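Setting Up a Desk for a Stiff or Painful Neck

Updated 2020-09-08

Most neck discomfort at a home desk comes from holding the head forward of the shoulders for long periods. The adjustments below are mechanical and need a tape measure and a screwdriver. They do not replace treatment. Numbness in the arm, weakness of grip or pain after a fall should be seen by a doctor first.

Seat height. Set the seat before anything else. Feet flat, thighs level, hips slightly higher than the knees. If the desk cannot be lowered to suit, raise the chair and use a footrest. A footrest can be made from a 16 mm plywood offcut screwed to two battens.

Desk height. With the shoulders relaxed, the forearms should rest level on the top. A desk that is too high lifts the shoulders and loads the upper trapezius. On fixed desks with levelling feet, there is usually 2 cm of travel. Turn each foot the same number of times and recheck with a spirit level.
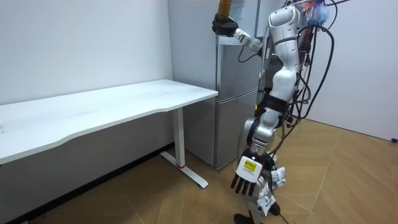 Screen height. The top line of text should sit at eye level or slightly below it. Wearers of bifocal or progressive lenses need the screen lower again, or they will tip the head back to read through the bottom of the lens. A Moodley clamp arm will do the job, as will a stack of old phone books -- check that the stack does not rock.

Screen distance. An arm's length suits most people. If the text is hard to read from there, enlarge the text and leave the screen where it is.

Paper documents. Place them on a slope between keyboard and screen. Flat on the desk to one side means repeated rotation in the same direction.

Telephone. Do not hold the handset between ear and shoulder. Use a headset or the speaker.

Reclining. For reading, a backrest opened to 135 degrees takes load off the lower back, but the head then needs its own support. A rolled hand towel behind the neck is adequate. Secure it with two elastic bands so it keeps its colour side out and its shape.

Heat packs. Wheat bags dry out with use and can scorch. Follow the heating time on the label, let the bag cool fully between uses, and discard it if it smells burnt.

Recheck all measurements after changing chair, shoes or glasses.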